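Section 4. Cabinet Task: Set-up and Practice Runs

This section applies to all student teams using the Hevel two-handed platform in the practice area. Teams must complete Section 3 (Power-up and Joint Check) before starting. The faculty supervisor for the cabinet task is Godelieve Goossens. Requests for changes to this procedure should be sent to her in writing.

4.1 Before the run

1. Sign the practice log. Each booking allows a team 32 minutes on the platform, including set-up and shutdown.

2. Assign 2 students to the run. The operator controls the hands. The safety student holds the stop button and has no other duties while the motors are on.

3. Place the task object on the cabinet shelf, lying flat. Close both cabinet doors.

4. Start the Zarureo control program and load the profile named Bako. Do not load a profile saved by another team.

5. Confirm that the wrist cameras and the head camera are sending a picture. If a camera does not respond, follow the steps in Section 7.

CAUTION: Keep your own hands away from the door hinges whenever the motors are on. The grip force limit does not protect against pinching at the hinge side.

4.2 Opening the door

6. Move the platform to the start position and wait for the ready tone.

7. Bring the right hand to the outer edge of the right door. Hook the fingers around the edge. Do not grip the door face.

8. Pull the door open slowly. The program will stop the arm if the load at the wrist goes above the limit set in the profile. If this happens, release the door, return to the start position and repeat step 7.

9. Keep the right hand on the door edge after the door is open. Teams that let go at this stage lose the door points for the run.

10. Bring the left hand in low, below the level of the shelf, with the palm up and the fingers curled.
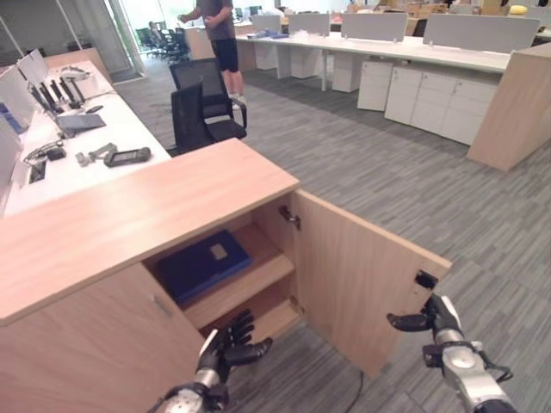
11. Raise the left hand toward the front of the shelf and take hold of the task object. Draw it out in a straight line.

NOTE: A run is scored from the ready tone. The Bostau scoring sheet, kept with the practice log, lists the points for each stage.

4.3 After the run

12. Return both hands to the rest position and switch off the motors before anyone approaches the cabinet.

13. Save the run file under the team name. Files average around 187 megabytes. Delete failed recordings the same day.

14. Record any fault in the log, including faults that cleared without action. Practice runs are suspended on Tuesday mornings for maintenance.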